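トップ　商品一覧　梱包資材　仕切り・トレー　読みもの　カート　お問い合わせ

Kakia 折りたたみ仕切りトレー（白・2枚組）

折り紙のように組むだけで、糊もテープもいらない。メーカーのHikportはそう言っています。紙の仕切りにこの手の売り文句が付いているとき、当店はまず疑います。組めることと、組んだ形のまま使えることは別の話だからです。過去に扱った他社品には、箱に入れた翌朝には角が開いていたものもありました。

そこで仕入れの前に、Ondtonの倉庫で28組を組んでもらいました。結果を先に書くと、悪くはありません。ただしカタログの「誰でも数秒」は言いすぎです。最初の1枚は説明図を見ても折る順番を間違えやすく、斜めの面を先に起こすと上の縁がそろいません。慣れた人なら早いでしょうが、慣れるまでに何枚か折り目を傷めると思ってください。 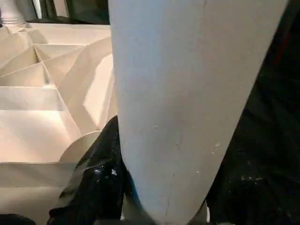 白い段状の折り構造。斜めの面と折り線の出かた。

折り目はよく立ちます。この点は素直に認めます。斜めの面が効いているようで、上から軽く押したくらいでは形が崩れませんでした。一方、横方向の力にはそれほど強くありません。隣に重いものを入れて箱ごと傾けると、下の段から先に寄っていきます。メーカー資料には耐荷重600グラムとありますが、試験の置き方が書かれていないので、当店ではこの数字を保証しません。瓶や陶器を入れるつもりなら、200グラムまでの小物で先に試してください。

色は白のみです。「どんな商品にも合う」とのことですが、白い紙は指の跡も擦れも目立ちます。贈答用に使うなら、作業前に手を洗うか手袋をするのが無難です。何度もたたんで再利用できるという説明についても、開閉を繰り返した折り線は明らかに柔らかくなりました。繰り返し使えるのは棚の中の整理まで、発送用は一度きりと考えたほうがよさそうです。

向いている用途
化粧品の小瓶、文具、焼き菓子の個包装、引き出しの中の仕分け。

すすめない用途
水気のあるもの、冷蔵品、重い金属部品。防湿加工の有無をHikportに問い合わせましたが、6月の時点で回答は「検討中」でした。

Fangシリーズとの違い
同じメーカーのFangは差し込み式で、組み上がりは平凡ですが横揺れには強いです。見た目で選ぶならKakia、配送中の安心で選ぶならFangをすすめます。両方を同じ箱に混ぜると高さが合わず、ふたが浮きます。

販売単位は2枚で1組です。平らにたたんだ状態でお届けします。初めての方は、箱の内寸を測ったうえで1組だけお求めください。まとめ買いの割引はありますが、合わなかった場合の返品は未開封に限ります。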